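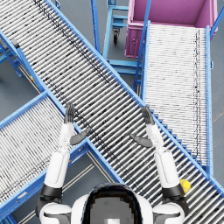 Cuvville depot: floor and exits walk-through
Walked 2nd March, before the early shift. Tick means fine, cross means somebody has homework.

1. Fire exits clear
North door: tick. South door: cross. Two pallets of Chidiac shelving were parked across it, under the sign asking people not to park pallets there. Moved while I waited. Please leave them moved.

2. Exit signs lit
Tick, apart from the one over the lunch room corridor, which flickers like a haunted motel. Tube on order.

3. Extinguishers
All tagged and in date. The one by dispatch was holding a door open. It is rated for a number of things and that isn't among them. 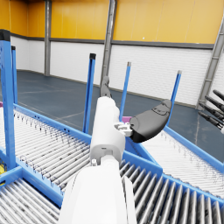
4. Walkway markings
Cross. The line past goods-in has worn down to a rumour. Repaint, in the same colour this time.

5. Spill kits
Kit A full. Kit B contained one glove and a muesli bar wrapper. Restock both sizes of absorbent pad.

6. First aid
Eyewash is good until next March. No bandaids left in the blue tin, and the register shows no injuries, so either we're very lucky or nobody owns a pen. 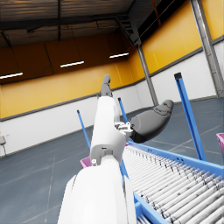
Conveyor hall, far wall in yellow.

7. Ladders
Tick. The old timber one has been retired, after 20 years of being retired.

8. Lunch room
Microwave tested and tagged. The smell in the fridge was traced to a tub marked Pakora, contents no longer consistent with the label. Binned at arm's length. The toaster is still on the same power board as the urn, as per my last two checklists.

9. Racking load signs
Tick on all bays but the end one, where the Ploretti sign says 1,181 kg and a handwritten note beneath it says "or so". Remove the note.

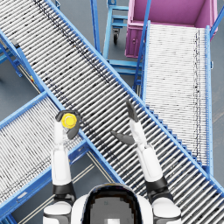
10. Assembly point
Sign found behind the new bike shelter, facing the fence. Turn it around and shift it to the car park side before the next drill. Last drill, half of us gathered at the coffee van.

Overall: pass with crosses. Items 1, 4 and 5 to be fixed by the end of the month, item 10 sooner.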